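The Blue Board Page

Shape sorters, part 3 — foam this time! Those of you who have been following along will know I've been working my way through sorting boards at the kitchen table, and that the wooden ones took up most of the summer. I did promise I'd get to foam. A few of you have been very patient about it and a couple of you haven't, and I love you all the same.

So, two photos on this page and a fair bit of chatter around them, because I have opinions about foam and I've been saving them up.

The board is from Kuvness, catalogue number 331, and it came to me by way of the toy library in Brendham, which was clearing its shelves in April. I paid 12 dollars for it. I'd gone in for a floor puzzle, didn't find one I liked, and walked out with the board under my arm and a bag of pieces swinging off my wrist (the bag has since split, so the pieces live in an ice cream tub now).

What I liked straight away was the colour. It's a proper, cheerful, can't-lose-it-in-the-grass blue, a touch darker down the sides. A lot of boards paint a little ring of the matching colour around each hole, so red goes to red and you never really look at the shape at all. On a plain board you have to look. My favourite kind of sorter has always been the kind where the holes are all dark and all equal and you've got to turn the thing over in your hand and think about its corners.

The other thing I liked is that it isn't just circle, square, triangle. There's a star, a round hole, an oval, some narrow little slots, a bridge with two legs, and a cluster of three small holes set in a triangle, which I've decided is the best one on the board. People go quiet when they get to that one.

First photo — the board towards the back with nothing in any of the holes, and a dark grey L-shaped bracket standing in front of it with a lovely scooped top edge.

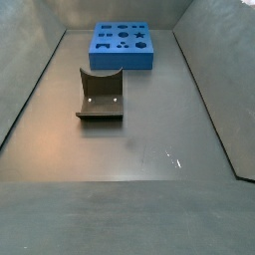
A reader wrote in after the wooden boards page to say that foam is fine for a year and then the corners go, and that she'd had one where the star ended up as more of a flower. She also said the narrow slots are the first to loosen, which surprised me, as I'd have put my money on the points of the star. Her advice was to store the board empty so nothing sits in there stretching the edges.

I've taken that on board (sorry). It does make sense when I think about the old foam bath letters we used to have, which lived jammed in their tray and came out floppier every season. So my pieces go in the tub and the board goes flat on the shelf above the microwave, nothing on top of it.

A few notes on the holes, for anyone comparing boards:

The two-legged bridge is the one that gets people muddled. It looks as though it should be easy, and then you find you've got it upside down, or back to front, and you're pushing away at it with the legs pointing at the wrong side. Kids tend to spin the board. Grown-ups tend to spin the piece. I've got no theory about that whatsoever, I just enjoy watching it.

The big round hole is everyone's warm-up. Any way you turn a cylinder it's right, so I hand that one over first when somebody's a bit shy of the whole business.

The slots are a bit of a pain if your fingers are on the large side. The thin pieces want to lean, and once they've leaned they catch. Slow down, hold them near the top, let go early.

And the star is simply the star. Everybody saves it for last, like the icing flower on a cake.

I had a look at the Sellar boards as well while I was at it, for fairness. They're a nice firm foam, a touch nicer at the edges if I'm being picky, but the ones I found were all simple shapes and I'd have been bored by lunchtime. If you've got a very little one then a Sellar is probably where I'd send you. For older kids, or for a grandparent who likes something to do with their hands while the kettle's on, I'd stay with the fussier board.

Which brings me to the hexagon, a favourite around here. There's something very satisfying about six sides. It's nearly round, so you get a bit cocky, and then it sits on the rim and refuses to budge because you're a whisker off. You need to line up the flats — a small twist, barely anything — and ease it down. My trick is to look at one side only. Pick the edge closest to you, match that to the closest edge of the hole, and leave the other five to look after themselves.

I've also got a soft spot for a tall piece over a stubby one. You get more to hold on to and you can see whether you're standing it up straight, though a tall one tips more easily if you come in crooked. Swings and roundabouts.

Second photo — the green hexagon, hanging just over its hole and a little to the right, not in yet. I do love that green against the blue.

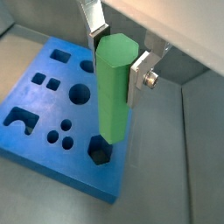

How do you clean a foam board without wrecking it?

A damp cloth with a drop of dish soap does the top and sides, and a dry pastry brush gets crumbs out of the holes. Let it dry flat, out of the sun, before you put it away. I wouldn't soak it and I certainly wouldn't put it through the dishwasher.

While I'm on practical matters, a couple of you asked about replacement pieces. I haven't needed any so far, but Babić Hobby & Craft will cut single shapes if you bring in the board so they can measure the hole. Ring first, they're closed Sunday. Take the whole board with you and not a tracing, because I tried a tracing for one of the wooden sets and the piece I got back rattled around like a pea in a bucket.

The sorter pages passed 3000 visits sometime last week, by the way, which is a lot of people looking at holes. Thank you! Magnetic boards are next, once I've cleared the table, and if you have one with an odd shape on it (a crescent would make my day) send me a note through the usual form and tell me which piece gives you the most grief.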